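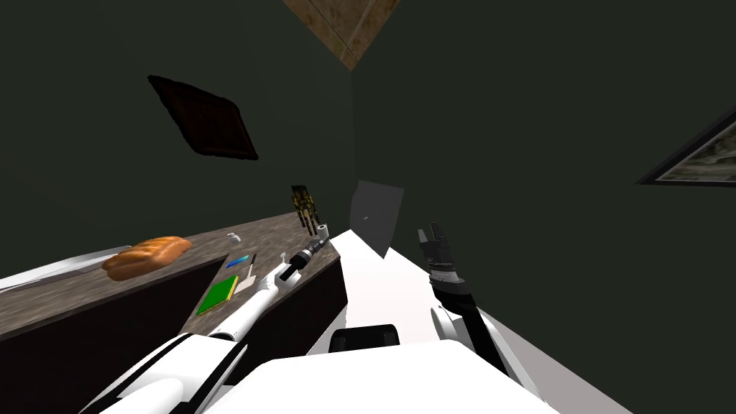 Two-arm counter station in simulation, with both grippers raised.

Grendeck Bench Rules for Simulated Gripping
Rule set and checking tool, counter and shelf edition
Product no. 785

Overview

Grendeck Bench Rules is a written rule set with a small checking tool. It is used by teams that plan and rehearse robot handling work in simulation before any arm is powered. The rules cover the position of the gripper before closing, the objects that may stand near it, and the records that must be kept for each run.

The rule set holds 106 rules. Each has a number, a short text, a test and a pass limit. The checking tool reads the log of a run and marks each rule as passed, failed or not tested. It does not change the run and does not drive the arm.

The present edition replaces the Ginetti sheets, which covered single-arm stations only. Sites still working to the Ginetti sheets may carry their rule numbers over; a cross-reference table is supplied.

What is supplied

Rule book, A4, ring bound and as a file.
Checking tool, one licence per site.
Cross-reference table, Ginetti to Grendeck.
Blank run record, for copying.
Prenach scene pack, for practice runs.

Two-arm stations

Both arms shall be logged, including an arm that has no task in the run. The resting position of the idle arm shall be stated in the run record. A two-arm run with one arm missing from the log is marked "not tested" on all spacing rules, and cannot be released.

Approach to upright cylinders

Rolls, tubes and tall bottles are treated as one class. The gripper shall be open before it enters the approach zone, with one finger on each side of the object. Closing shall not begin until both fingers are level with the chosen grip height.

In the wrist view, a gap should be visible between each finger and the object. With embossed paper rolls the surface pattern must not be used to judge distance, as the pattern repeats and one part of it looks much like another. 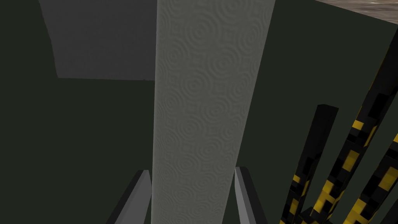 Nearby objects

Any object within the approach zone that is not the target is a neighbour. Neighbours shall be named in the run record, whether or not contact is expected. Narrow items such as bars and poles need particular care. A bar may pass behind a finger in the wrist view, and the view alone does not show how far behind. Spacing to bars is therefore taken from the scene data and never from the image.

The following apply to all neighbours:

1. The neighbour shall have a collision shape. A part that is drawn but has no collision shape is a fault in the scene, and the run is void.
2. Where neighbours stand in a group, spacing is measured to the nearest member. In the wrist view below, the black bars with yellow patches on the right would be entered as a group.

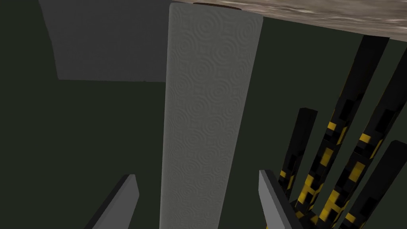 3. Surfaces above the target count as neighbours. The lift path shall be checked against them before the grip is closed.
4. Thin panels behind the target shall be entered if the fingers could reach them at full opening.

Camera views

Wrist views are kept as evidence of finger position only. The view shall include both finger tips and the part of the object between them. The base of the object need not be shown. A leaning horizon is accepted, provided the camera position is held in the log. Views shall not be turned upright, cropped or brightened before storage.

One view is stored when the open gripper reaches the object and one before closing. Further views may be added where the approach is slow or is made in stages.
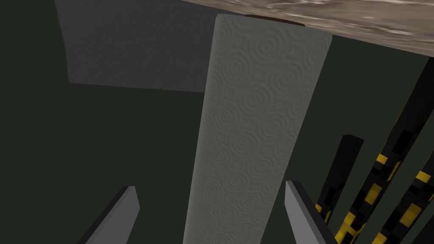 Stored views are matched to the log by step number. Where a view and the log disagree, the log is used and the difference is noted in the run record.

Log needs

The checking tool accepts plain text logs with one line per step. Joint positions, finger opening and contact state are required. Logs longer than 800 steps are split by the tool and checked in parts. Koech format logs can be read directly from tool build 665 onwards; earlier builds need the converter.

Limits of use

The rule set applies to simulated runs. A pass does not release a real station for work and does not replace a site risk assessment. Soft objects are outside this edition, except paper rolls gripped on the outer face.

Ordering

Order by product number and state the number of sites. Existing Ginetti users should give their sheet issue letter so that the correct cross-reference table is packed. Replacement rule books are sold singly.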